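Home | Topics | Work & Jobs | Kitchens and Catering | Ask | Log in

Robot arm coming to our cafe counter, what happens to my job?

Keren

Hi all, I work the counter at a staff cafe inside an office building (I've been there since before they redid the floors, so a while). Our manager told us on Tuesday that we're getting an arm to put out mugs, clear them and do the reaching and lifting on the drinks side. It starts in January. There are 2 of us on the morning shift and we do 67 covers before ten on a normal day, so sure, help would be nice! But I keep asking what I'll be doing while it does the mugs and all I get is "the fun stuff." Has anyone been through this? Did your hours change? Did you have to learn to program it? I'm good with people and terrible with computers.

14 December 2021 | 31 people found this useful | Share

Telmo Cabello

We got ours in the spring at the place I run breakfasts for, so I can tell you how it went for us, your mileage may vary. Hours first, as that's what I lost sleep over. Mine stayed the same. My coworker's went down a bit and then came back when they added afternoons, and she had to push for that, so get the plan for hours in writing before it starts.

Programming, no. A woman from Drandex (they did our setup) built a computer version of the kitchen first and ran the arm in there for weeks, and she sat down with us and asked where we put everything. I'm so glad she did! She had the mugs lined up like a showroom, and I told her that's not a counter, a counter at seven in the morning has bread on it and the shaker and whatever somebody put down and forgot. So they started leaving stuff lying next to the mug and making the arm work with that.

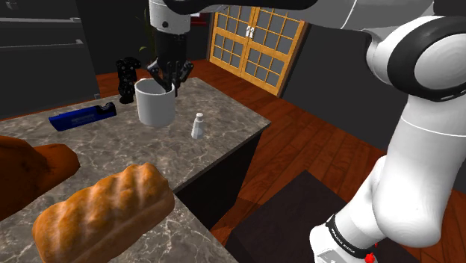

What really changed for me is the habits. I used to set a mug down wherever my hand happened to be, and now I have a spot for it. I also talk to customers more, which I like, and I wipe down more, which I don't. And you become the one who notices when it's having an off day. Ask who you call when it stops, and ask if you're allowed to stop it yourself. We weren't told that for the first week and it made everybody jumpy.

Oh, and ask for paid training time. Ours was 20 minutes before opening and I wasn't having that.

67 votes | 2 comments | Share

Zallaleo

they said the same "fun stuff" thing at my warehouse. it was sweeping. get it in writing like the other guy said

Comments

Abou Jaoude: The stop button question is a great one. At our bakery only the supervisor was shown how, and she starts at nine.

Keren: Thank you Telmo, I'm printing this out and taking it to my manager. We do leave bread all over the place, so I'd better mention it.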